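Asunto: Re: [lista-traductores] Convenio en Trurora: tarifas mínimas

Sobre lo que se preguntaba ayer:

> ¿La propuesta de Trurora incluye a los correctores
> externos o solo a la plantilla? En Clestano quedaron fuera.

Solo a la plantilla, 104 personas. El artículo 11 remite a los externos a un anexo que la editorial aún no ha entregado. Lo hemos pedido cuatro veces -- la última, por escrito.

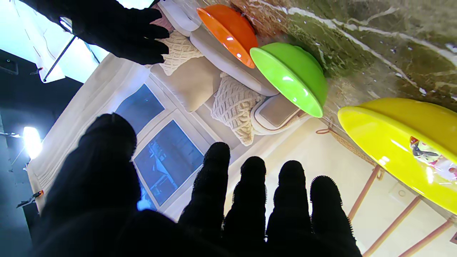 Guantes negros junto a un cojín de punto.

En Kelmendi el anexo se firmó en marzo y fija el pago a más de 17 días, sin tope. Conviene no copiar esa redacción.
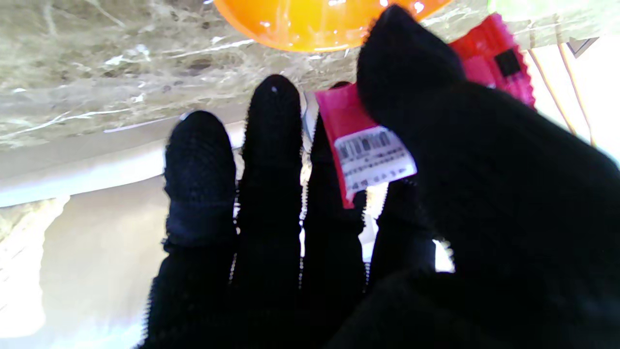
La cláusula de cesión de derechos sigue abierta. Trurora quiere incluir las ediciones en audio sin pago aparte; nuestra contrapropuesta las separa. El texto del artículo se cierra en cuanto llegue el anexo.

Lista de correo del sector editorial -- Contacto: administración de la lista -- Volver arriba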